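2025-12-03, the budget diary, continued

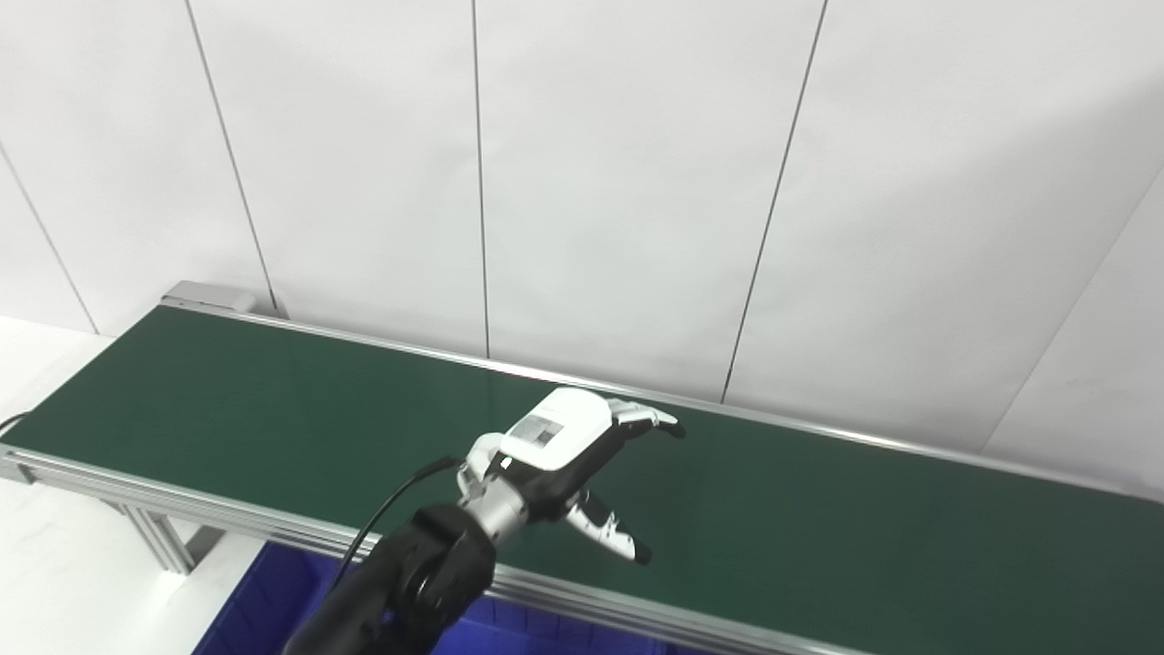
3 min read

Spent the morning with the equipment request for next year and a cup of coffee I forgot about twice. The form has 41 lines. I had filled in most of them by ten, then got to "justification" and went to look at the cell instead, in case it wanted to justify itself.

The hand was over the green belt, fingers forward, thumb out wide, like someone about to pick up the check and hoping to be stopped. I know the feeling. The belt had nothing on it and the blue crate was parked underneath. I stood there a while and thought about money.

What I have to decide by February is whether we buy a second hand, a longer belt, or neither, and spend the lot on the dull things. I keep wanting the hand. Everybody who comes through the door looks at the hand. No visitor has ever asked me about a roller.

Randano's quote came in overnight. It is a handsome document with a cover page and a table of contents, and the number is on the last page, where they put it when they want you to sit down first. Freight is separate. Installation is separate. Training is included, except for the travel, the hotel and the second day. There is a service plan in three sizes, and the smallest one appears to consist of a phone number.

Quintanilla's quote is one page and cheaper, and I distrust it for both reasons. They want 50 percent up front and 23 weeks to deliver. I wrote back asking what happens if it takes longer. They answered very quickly that it would not take longer. I have filed that under fiction.

Then the covers. Last year's budget had no line for spare finger covers at all, because last year I believed that fingers were something you bought once. I have put in $545 for a year's worth of covers and felt quite grown up. Also cable. I always forget cable. You draw a nice clean arm on the whiteboard and in real life there is a black cord looping along it up to the wrist, and it wears, and it needs replacing, and the replacement has a connector that only one supplier makes. Added a line for cable. Added a second line for the cable I will have forgotten.

The belt question is harder. If I go longer I need more rail, more legs, and a different spot on the floor, and then the crates want to live somewhere else too. I spent half an hour with the tape measure before remembering that the door to the shop opens inward. So the longer belt costs whatever the belt costs, plus a door. I did not look up doors.

Niko, our long-suffering planning spreadsheet, now has a tab called "Niko real" and a tab called "Niko real 2." I made both of them and can't say which one the totals come from. I did find that I had been counting the wall panels in this year's money as well as last year's. They're up, they're white, they're paid for. Taking them out gave me a pleasant minute of feeling rich, and then I put the service plan in.

Project Drudever is what the request goes under, so upstairs will see that name at the top and a total at the bottom and not much in between. Last time they cut the total by a bit and asked whether we could do with fewer fingers. I still think about that in the shower.

Where I got to by five: keep the belt we have. Ask Randano for the hand without the middle service plan and see how far the price falls. Let Quintanilla quote the spare parts only, and get the delivery date in writing. Put the longer belt on the wish list, under the better chairs.

Line 38 still says "misc." I have no idea what I meant by it, but the amount looks confident, so I'm leaving it in until I've slept.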